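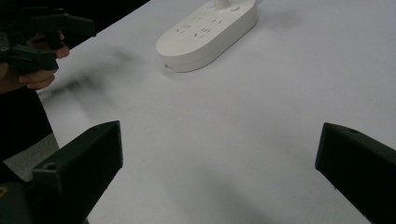

Ticket: Internet connection drops every evening, Collcombe office

Status: solved, waiting for confirmation from Fultel
Product: Fultel business line with Hemmin router
Opened by: office administration, Collcombe

Description of the problem

Since the beginning of July our internet connection stops every evening, a short time after 18:00. It stays away for 10 minutes and then it comes back without any action from us. In the daytime the line is good. The telephone on the same line continues to work when the internet is gone.

The evening is important for us. Our bookings are copied to the Atidbridge server at this time, and when the connection drops in the middle, the copy must start again from zero. The file has 2000 records and the program does not remember where it stopped.

What I have tried before opening the ticket

I restarted the router from its settings page. The next evening it was the same.

I changed the network cable between the router and the wall socket for a new one from the cupboard. No difference.

I switched off the wireless network for one evening and used only the cable. The connection dropped again, so I think the wireless is not guilty.

I asked the shop next door, who is also a Fultel customer. They have no interruption.

First answer from Fultel support

They measured the line from their side and found no fault. They asked me to plug the router into another electrical outlet, without any timer in between, and to write down which lights are on when the connection drops.

My reply

I moved the router to a different outlet and there is no timer. At 18:05 the connection dropped again. The power light stayed on and steady. The internet light went off completely, then it was blinking, then steady again.
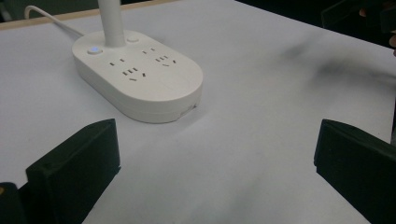 From this I understood that the router does not lose electricity, only the connection. I also looked in the log page of the router, which I did not know before. Each evening it has the same two lines:

18:04 WAN lease renewal failed
18:14 WAN lease obtained

Support wrote back that this is useful. They asked for the firmware version and for the number in the field "Lease retry". I sent the version from the label on the settings page. The retry field was set to 200, and I am sure that I never touched it.

Second answer from Fultel support

The value should be 20. They explained that the July firmware changed this field on some Hemmin routers during the update. The router asks for its address again at a fixed hour, and if the first request gets no answer, it waits much too long before the next one. They could not change the value from their side, so I had to do it myself.

Steps I followed

1. Open the settings page and log in as administrator.
2. Go to Network, then WAN, then Advanced.
3. In the field "Lease retry" replace 200 by 20.
4. Press Save and wait until the page loads again.
5. Restart the router from the menu, not with the switch.

At step 4 the page showed me "Session expired" the first time and the value was not saved. Please check it again after the restart. On my second attempt it stayed at 20.

Result

On the first evening after the change there was one very short interruption, which the Atidbridge copy survived. On the evenings after that there was none, and the log has no more failed lines.

Open questions for Fultel

Will the next firmware change the value again? If yes, I would like to be informed before the update.

Is it possible to move the renewal to the night? We have no bookings after 20:00 and an interruption then would not disturb us.

Please leave the ticket open until I have an answer to these two points.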